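Pandcombe Newsletter
Jul 7, 2021

Washing day without the tumble dryer

We had such a lovely postbag after the last piece on airing cupboards that it seemed only right to carry on in the same direction, and so this time it's drying the wash, a subject on which everybody in Pandcombe seems to hold a firm opinion. I certainly do. I grew up in a house where the washing went out at seven in the morning and came in when the first spot of rain hit the kitchen window, and I still can't hear rain on glass without wanting to run somewhere with a peg bag.

My own dryer gave up in February, in the middle of a load of towels, with a smell like burnt toast. I did price up a new one. The one I liked best in the Grurkier catalogue was going to be well over £300 with delivery and taking the old one away, and while I was dithering over it the weeks went by and I found we were managing. So we have gone on managing, and what follows is mostly what I've picked up since then, along with the best of what you've sent in.

Start with the spin

The cheapest drying you will ever do is inside the washing machine. Mine had been set to a gentle spin for years (I think it came that way and I never looked) and turning it up made more difference than anything else I tried. Towels and cotton sheets will take the fastest spin you have. Wool, anything with a bit of shape to it, and the sort of blouse that creases if you look at it want something slower, and for those I roll them up in a dry towel afterwards and lean on it, as my grandmother did, though she used to kneel.

Don't cram the drum either. A machine packed to the door doesn't spin well, the clothes come out in one great knot, and then you spend ten minutes pulling a duvet cover off everything else it has eaten.

Out on the line

If you've a garden, or even a yard, you're most of the way there. A breeze matters far more than sunshine, and I've had better drying on a grey, blowy morning than on a hot still afternoon. Shirts go upside down, pegged at the side seams, so that the peg marks end up where they'll be tucked in. Socks I peg in pairs by the toes. Trousers hang from the waistband, pockets pulled out, or the pockets will still be damp at bedtime when everything else is ready to put away.

Give each thing a good hard shake before it goes up. It sounds fussy, I know, but a towel that's had a proper crack in the air dries softer, and a pillowcase that's been snapped straight hardly needs the iron. Dark things go inside out if the sun is strong. And do bring it all in before the evening damp comes up, even if you think another hour would finish it off. It won't, and you'll have it to do again.

Several of you asked about lines. Plastic-coated ones wipe clean, which is a blessing if you're under a tree with pigeons in it. Cotton rope is nicer to handle but goes green. The shop on Nudberg Lane sells both by the metre and will cut you exactly what you need, so measure first, and allow extra for the knots. I didn't, and had to go back.

Flats and rented rooms

I had a very good letter from a reader in one of the top flats at Nudberg Court who dries for a family of four with no balcony at all, and she has it down to a fine art. Her main rule is one load at a time. Two loads hung together in the same room will take far longer than one after the other, and the windows run with water into the bargain. She puts the airer in the room with the best window, opens that window a hand's width at the top, shuts the door to the rest of the flat and leaves it be.

Space between things is what does it. An airer with every rung doubled over looks wonderfully efficient and takes two days. Put the thick things on the outside rails, leave an empty rung between jumpers, and turn the lot once, at about the halfway mark. Hangers on a shower rail are very good for shirts, and they come off ready to go straight in the wardrobe.

Please don't drape wet things over a radiator if you can help it. I've done it for years and I won't pretend otherwise, but it makes the room dreadfully damp and that black speckling behind the curtains is a misery to get rid of. If you have a dehumidifier, stand it near the airer with the window shut, and empty the tank before you go to bed.

That musty smell

If the washing smells stale when it's dry, it has nearly always either sat too long in the machine or taken too long on the airer. There's no cure but washing it again, I'm afraid. To save yourself the bother next time, take it out as soon as the cycle ends, and leave the machine door and the soap drawer open between washes. Once a month I run mine empty on the hottest setting. A small fan pointed at the airer is a great help too, particularly with towels, and costs next to nothing to run.

Bringing it in and putting it away

I am not a natural folder. I used to tip everything on the bed with the best of intentions and then move it to the chair at night. These days I fold at the line as I unpeg, sheets at the bottom, tops in the middle, small things last, so that it goes upstairs in more or less the order it has to come out. If it doesn't get folded, it doesn't, and the world carries on. One reader tells me she sorts by person and leaves each pile outside the right bedroom door, and that her boys simply step over theirs.

Whatever you do, make sure it's dry right through before it goes in a drawer. Feel the seams, the cuffs and the waistbands, and hold them against your cheek if your hands are cold, as cold hands will tell you everything's damp.
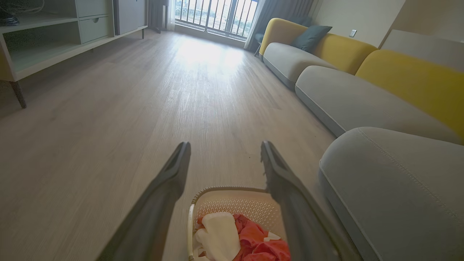 Next time: stains

Grass, gravy, biro and beetroot are all on the list so far. Send your own remedies to the Ionescu Hall letterbox, and do say what sort of cloth you tried them on, as what's kind to cotton can be very unkind to wool.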